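A Ceiling Full of Paper at Denow Hall
February
By Blair Pollock

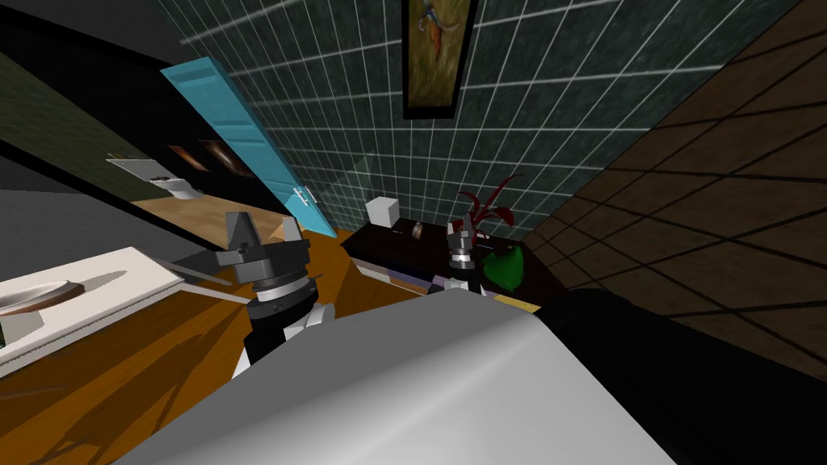
Gavin Cruickshank had two days to turn Denow Hall into a night sky for the Lollow school's anniversary dinner, and I got to follow him around for both of them! He works in paper, mostly lanterns and folded stars, and he had 1,988 stars in flat boxes when I arrived, one for every child who ever signed the school register. Hanging them is a two-handed job, one hand high on the line and the other lower down with the knot. Think of a pair of robot arms with both grippers pointing up, one near you and one reaching over the edge of a dark table, and you have Gavin's posture for most of the first morning. He ties everything to fishing line, and he ties fast.

The layout came from an old star chart, loosely. "Very loosely," he told me from the ladder. The big shapes are right, and between them he just fills in until it looks good from the doorway. He used 62 lanterns for the bright ones, all on dimmers, and hung the lowest of them over the head table at a height that made me nervous for tall guests.

My favorite part was the tables. Each one got a runner of deep blue Yilma cloth with a little silver thread in it, and about 20 folded moons scattered down the middle. Guests pocketed them all night. Gavin had made 100 spares for exactly that reason (he's done weddings).

At seven the main lights went down and the lanterns came up, slowly, starting over the stage. The room went quiet, then somebody's grandmother started clapping. He's doing the Skarkov boathouse next, with fish, and I've already asked if I can come.

Contact the editors | Copyright, all rights reserved | Back to top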